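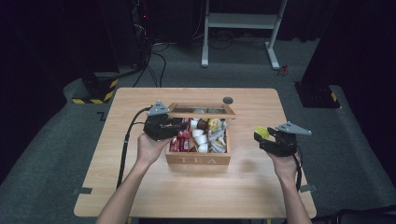 Trilolora Cricket Club
Minutes of the September general meeting
Held in the upstairs room, 7:10 p.m.

Present: Yi-chun Tu (chair), Bello Okonkwo (first team captain), Pao-chu Yang (umpires and scorers), Krishnamoorthy Bangera (grounds), and 11 other members.
Apologies: Wing-yan Huang (juniors). Her report was read by the chair.

1. Minutes of the previous meeting
Accepted with one correction. The score in the away match at Starer should read 185 all out. Moved Okonkwo, seconded Yang.

2. First team report
Bello Okonkwo reported that the team finished fourth, one place lower than last year. The highest total was 345 for 5 at home to Zatico, and the lowest was 131 at Kan two weeks later. Batting in the middle order was uneven. Four players were used as opening bowlers and none of them stayed fit all summer. He would like indoor practice to start earlier this winter, and asked that players tell him by text if they can't make a session.

A member asked whether selection could be posted two nights before a match. Okonkwo said he would try, but late dropouts make it hard.

3. Grounds
Krishnamoorthy Bangera reported that the square has been seeded and roped off. Please do not walk across it to reach the parking lot. The two end pitches will rest next season. The roller has an oil leak and he is waiting on a part.

The sight screen at the creek end has lost a wheel again. Bangera has priced a full replacement and a repair. The meeting preferred the repair. Moved Yang, seconded Okonkwo. Carried, two against.

Action: Bangera to book the repair and report back.

4. Umpires and scorers
Pao-chu Yang said that three home matches were played without a neutral umpire, and that players from the batting side stood in. There were disagreements at two of these, both over run-outs. She proposed that the club pay the course fee for any member willing to qualify, on the condition that they stand in at least four matches. There was a long discussion on whether four was too many. It was left at four. Carried.

Two members gave their names after the vote. Yang will send them the course dates.

The scorebook for the second half of the season is missing. Anyone who has it should return it to Yang. The match cards have been kept, so the averages can still be worked out.

5. Juniors
Wing-yan Huang's written report said that the under-13 side played every fixture and the under-15 side gave up two for lack of players. She asked for a combined squad next year, with shorter matches early in the season. Helmets need to be checked before spring and several are too small to be of use. No objection to the combined squad.

Action: Huang to write to the other clubs about fixtures.

6. Start times
Zatico has asked that matches between the two clubs start at 12:30 instead of 1:00. Okonkwo was in favor. Bangera said the covers would have to come off earlier and he would need help. Agreed for one season only, provided two players arrive by 11:00 on match days.

7. Fees
Match fees unchanged. Yi-chun Tu reminded members that unpaid fees from this season must be settled before anyone can be picked next year.

8. Other business
The lost property box will be cleared out at the end of the month. It includes a left-hand batting glove and three sweaters.

A member asked about a new scoreboard. Held over to the next meeting.

Meeting closed at 8:50 p.m.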